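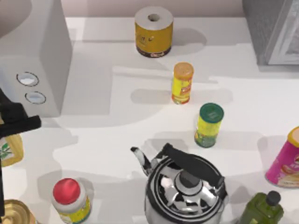 Collecting demonstrations in the kitchen simulator

Before you start, pull the current task file and check that the layout seed is set to change on every reset. A policy trained on one arrangement of cans and jars tends to memorize it.

1. Set the targets
Each task file names one target object. Everything else on the counter is a distractor and should stay where it spawned. Record 40 episodes per target before moving to the next one.

2. Check the start pose
Reset the arm and wait for the joint readout to settle. If a link is already touching an object, discard the layout and draw another.

3. Record
Start the recorder first, then move. Approach at a steady speed, pause briefly above the target, and close the gripper in one motion. Small corrections are fine — keep them in. Do not back out and retry within the same episode. Stop once the object has been lifted and held for 12 frames.

Tall, narrow containers tip easily when approached from the side. Come in higher and lower the fingers over the lid. For the kettle, grasp the handle only.

4. Label
Mark each episode as success, failure or void. Failures are kept in a separate folder and used by the Grorik scorer. Void means the recording itself is bad: dropped frames, wrong target, physics glitch.

5. Review
Play back every episode at double speed. Anything longer than 18 seconds gets a second look for idle time at the start, which should be trimmed.

The Wulholm set from May has 424 episodes and uses the old gripper offsets. Do not mix it with new data until it has been converted. Haruto Sugiyama maintains the conversion script.

Last edited 9/18/19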